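Friday, evening

Got home a little after six and decided to finish the corner table before eating, because I knew I would not get up again once I sat down. The blue brick covering has been on both walls for a week now and it has not lifted anywhere. I pressed along the rows with my thumb to check. The pattern still looks best on the back wall. On the right one I started the first piece slightly low and had to keep correcting it, and I can find the place if I look for it, though I doubt a visitor would.

The metal strip in the corner was worth the trouble. I had planned to leave the two edges just meeting, but they never met cleanly and there was a dark line all the way up. With the strip over it the line is gone. I used the same kind of trim along the bottom of the right wall. Cutting it took most of last Sunday and I ruined one length by measuring from the wrong end of the tape.

Tonight was only cleaning and putting things back. I wiped the top down twice with dish soap and warm water. The cream background shows everything. The scuffs are in the surface and will stay, and so will the pinkish smudge left of the middle. I tried rubbing alcohol on a corner of it and stopped when I thought about the printing. The rose at the front left is already washed out and I don't want to lose the hearts and butterflies the same way. When I bought the table I thought the pattern was too sweet and meant to cover it. I have stopped minding it. The butterflies are so pale that I forget about them until the lamp is on.
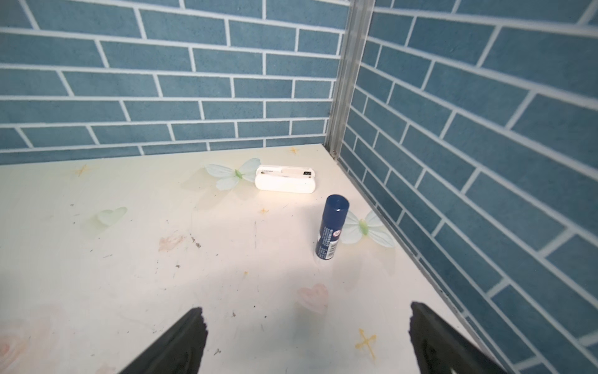 I am trying to keep very little on it. Before the wall work it had turned into the place where everything from my pockets ended up, plus mail, plus whatever I was going to take back to the store. I filled a shoebox with it all in October and went through the box tonight on the floor. Most of it was receipts. There was a Zirkent voucher for 84 dollars that I had completely forgotten, good until the end of the year, so that went in my wallet. Also two keys I can't match to any door, a Flidero catalog, and the warranty card for the heater. I kept the card and threw the catalog out. The keys went in the drawer with the other keys.

The lamp still needs a better place. The light comes down hard on the back of the table and leaves the front dull. I moved it to the shelf, then to the windowsill, then back again. A longer cord would settle it. Furkness had one in the store last time, but I didn't write down the length and I don't want to guess.

I added up what the corner has cost me. With the covering, the trim, the adhesive and the blade I had to replace, it comes to 260 dollars. I had set aside less than that. The table itself was secondhand and I am not counting it. The next thing was going to be the hall, but the hall can wait until after the holidays.

Ate at eight, leftover rice and eggs. The apartment was cold, so I turned the heater up and read for a while with the blanket over my knees. My hands still smell of the alcohol. Rain started at nine and I got up to check the window over the sink, which had leaked on Tuesday's storm side, but the sill was dry.

Tomorrow: cord, light bulbs, vinegar, call the dentist's office if they are open. Take the shoebox down to recycling.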